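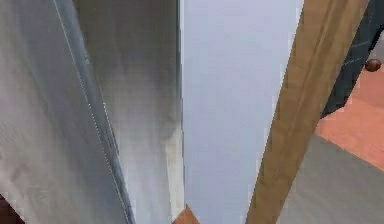
Figure 3. Brushed-silver surface with a thin, pale diagonal seam (rendered).

3.2 Who answered the kitchen survey

I mailed 3,292 questionnaires to households in Lekmont and Ferell in May, and 204 came back. I'd hoped for more (a lot more!), but the ones I got were wonderfully full, with notes squeezed into the margins and two whole recipes for plum jam. Tuncay Güler, who coded them with me, kept asking if we could make the jam part of the data. We couldn't, though I did think about it.

The main question was how long people keep leftovers before throwing them out. Ferell households said three days, mostly, and Lekmont households said "until it smells," which I coded as open-ended and then argued with myself about for a week. I dropped 50 forms that skipped this question entirely. Larger families tossed food sooner, and that surprised me, but Karabulut found the same thing in her study of Flinunell, so I'm inclined to trust it. Section 3.3 takes up freezers.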